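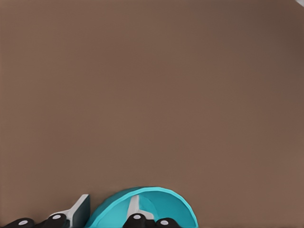
One early user complained that Cloda had taken all night to draw a grey ball, and that the ball, when it came, was on its side. The developers replied that a ball has no side, and closed the report. The exchange is still quoted whenever the program's defaults are discussed, usually by people whose models have come in lying down.

Cloda is a free program for turning three-dimensional models into still pictures. It is run from the command line and reads plain text files which say what is in a scene, where the lights are and which way the viewer is looking. It was written at Ekcombe, a small software firm that had meant to make a kitchen planner and became distracted by the shadows.

Search this site Go
Print this page | E-mail this page

History

The first release appeared one January and could draw spheres, flat planes and nothing else. Boxes followed in version 2, after what the release notes called "repeated requests". Version 3 brought in proper meshes, soft shadows and a progress bar, the last of which was widely felt to be the least truthful part of the program. It reached 99 per cent quickly and then stayed there to think.

Ekcombe gave up the kitchen planner soon afterwards and released the source code of Cloda under a permissive licence. A good deal of the planner is still in there. Users who read the code will find a routine for spacing cupboard doors, which is now used to divide the picture into tiles.

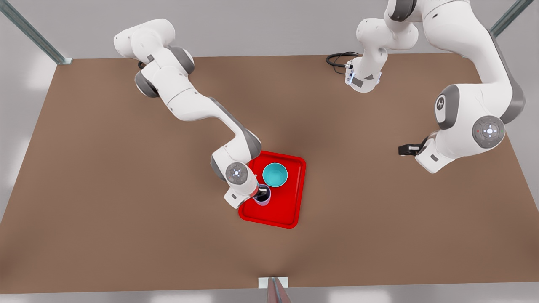 Computer-rendered view of a table with two white robot arms.

Scene files

Scenes are stored in a format called Miltidura, which has 44 keywords. Most are short and sensible, such as "light", "turn" and "copy". A few are neither. The keyword "unless" was added for a single customer and does nothing unless it comes before "copy", where it does something the manual describes as "usually harmless".

Miltidura files can be written by hand, and for the first few years there was no other way. Measurements are in metres, apart from the width of lines, which is in millimetres, and the size of the sun, which is in degrees. The upward direction is Z. Models brought in from programs that prefer Y must be turned by the user, as Cloda makes no attempt to guess – an earlier version did guess, and is not recommended.

Rendering

Cloda works by following rays of light backwards from the viewer into the scene. Flat, matt surfaces are dealt with quickly. Glass is slower, and glass behind glass is slower still. The number of rays sent through each point can be set by hand, and the usual advice is to double it until the speckles vanish or patience does.

The printed manual runs to 1,119 pages, the greater part of them on glass. It has no index.

Yazzie

Yazzie is a separate preview window which shows a rough version of the scene while the file is being edited. It doesn't draw shadows or reflections, and shows every material in one of a few plain colours. Many users have come to prefer the result. Yazzie reads Miltidura files but won't save them, a precaution brought in after it saved several.

Reception

Cloda has been praised for its soft shadows and for running on old computers without complaint. Criticism has centred on its error messages, of which the best known reads, in full, "Scene wrong". Later releases give the line number as well, counting from zero.

See also: Miltidura (file format); Ray tracing; Up axis

Last edited 7 November 2025

Print this page | E-mail this page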